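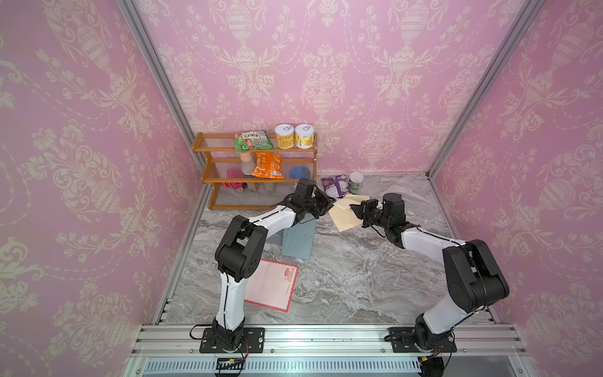

Noise Levels and Study Habits in the Marsden Residence Hall
Final Report, Applied Social Research
Submitted by Derek Pickering
February 15, 2021

Summary

This report presents the results of a survey of students living in the Marsden residence hall. The survey asked where residents study, when they study, and how often noise causes them to stop or move. Paper forms were delivered to 200 residents, and 49 completed forms were returned. The main finding is that residents on the street side of the building are disturbed most often in the early evening, while residents on the courtyard side report more trouble after midnight.

Background

Marsden was built as a hotel and became student housing later. The rooms are small, and the walls between them were not designed for people who spend most of the day at a desk. The street side faces Clorgate Avenue, a bus route with a stop outside the main entrance. The courtyard side faces the bicycle shed and the laundry room.

Residents have raised the question of noise at hall meetings before, but no written record was kept of where the complaints came from. The present project was proposed in October as a way to supply that record.

Method

The form contained 17 questions. Most used a scale from "never" to "every day," and the last two asked for comments in the resident's own words. Forms were placed under doors and collected in a locked box at the front desk. Names and room numbers were not requested. Residents were asked only to mark their floor and the side of the building.

Sound readings were also taken in the second-floor lounge and in the reading room on two weekday evenings. The readings were made by hand with a borrowed meter and should be treated as a rough guide.

Results

Street-side residents named buses and delivery trucks as the main source of noise. Several wrote that they had changed their study hours to avoid the evening rush. One resident commented, "I do my reading before dinner now and leave the problem sets for later."

On the courtyard side, the most common complaint was the laundry room door, which closes heavily and can be heard on the first three floors. Conversation near the bicycle shed came second. Music from other rooms was mentioned less often than expected on both sides of the building.

The reading room was rated the best place to study, although many residents did not know that it stays open on weekends.

Limits of the Study

Residents who are bothered by noise may have been more likely to return the form. The survey was also carried out during a term when many classes met online, and more people than usual were in their rooms during the day.

Recommendations

1. Fit a slow-closing arm to the laundry room door.
2. Post the weekend hours of the reading room on every floor.
3. Repeat the survey when classes return to their normal schedule, using the same questions.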